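Packaging and Portioning, session 4: small bags for bakery items
Notes by Mechthild Leitner, room 602

Last time we did boxes, and I promised you bags, so bags it is! I'm fond of the clear ones. A customer at the Dulthorpe stall wants to see the bun before paying for it, and a paper bag hides your best work (and soaks up the butter as well).

1. Look at the closure first
Spread the bag out on the table and find out how it shuts before any food goes near it. If there's a drawstring, see where it runs round the opening and where the strands are gathered. Thin plastic creases if you so much as look at it — smooth it with the side of your hand and don't fuss.

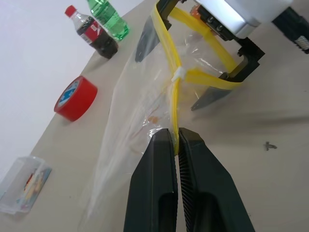
2. Open it properly
Most of the torn bags I saw in May were tugged at one corner. Get the mouth wide, keep it wide, then load. Benjie Estrella likes to fold the top back into a cuff, and I've come round to that for anything sticky.

3. One item, laid flat
Round things go in easily if the bag is lying down. Seeded tops shed everywhere, so hold those by the sides and slide them in last. Glazed ones want to be fully cool or you'll have fog inside within minutes.

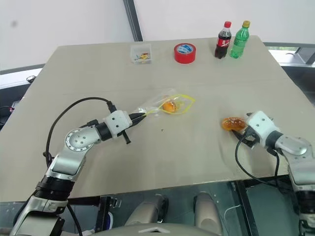
Bagging up: one orange bun-like item in its bag, one glazed pastry still out.

For next time: bag 12 items of your own choosing, keep 11 for the shelf test and eat the other one. Bring your labels too, please, and read the Fitzgerald chapter on seals — it's short, I promise.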